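About Godora

Godora catalogs, conserves and sells Asian and European ceramics. The holding at any one time runs to 900 pieces, most of them Chinese export porcelain, Korean celadon and English transfer-printed earthenware. We do not handle glass, metalwork or pictures.

The firm began as the ceramics section of Akbari, a general salesroom, and became a separate company when Akbari gave up its furniture and rug sales. The reference library came with us. It holds 2000 volumes, chiefly excavation reports, kiln surveys and old sale catalogs, and is open to researchers by written request.

Cataloging

Each piece is given a stock number on arrival and is measured, weighed and examined under ordinary and ultraviolet light. Height and diameter are recorded at the widest points, in centimeters, to one decimal place. Handles and spouts are included in the width and noted separately. Weight is taken without the cover, if there is one.

Entries follow a fixed order: form, body, glaze, decoration, foot, marks, condition, earlier owners, literature. A mark is transcribed as written and then translated. A reign mark is not treated as evidence of date. Where the body and foot point to a later period than the mark, the entry gives the later period and says so.

We use three terms for uncertain origin. "Attributed to" means that two of our catalogers agree on the kiln or factory. "Probably" means that they agree on the region only. "Style of" makes no claim as to place or date.

Condition

All restoration is declared, including overspray and filled chips under two millimeters. Firing flaws are listed apart from damage -- kiln grit, glaze skips and warping are not faults in the sense used in our reports. Hairlines are measured from the rim. Rivets are left in place unless they are under strain.

Conservation

Work is done in-house on earthenware and stoneware. Porcelain with losses to overglaze enamel goes to Grekix, an outside studio. Old adhesive is removed before any new join is made. Fills are kept to the area of loss, and retouching does not extend over the original glaze. A treatment sheet goes with the piece when it is sold.

Sales and records

Two sales are held each year, the first in March. A typical sale has 200 lots. Between sales, single pieces are offered at fixed prices from the stock list.

Stock records are kept in Emix, which replaced the card index. The cards have been kept, and 46 drawers of them can be consulted in the library. Records for pieces sold before the change are still being entered, and some have no photograph. Corrections to published entries are added to the online record with the earlier wording left in place.

Page last revised 7/22/20. 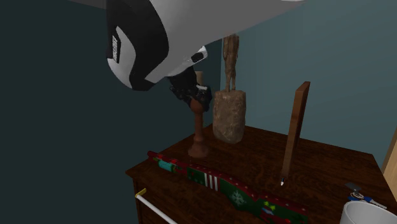 Requests to use the library should name the stock numbers or volumes wanted. Pieces for examination are brought to the reading table one at a time -- covers and stands count as part of the piece.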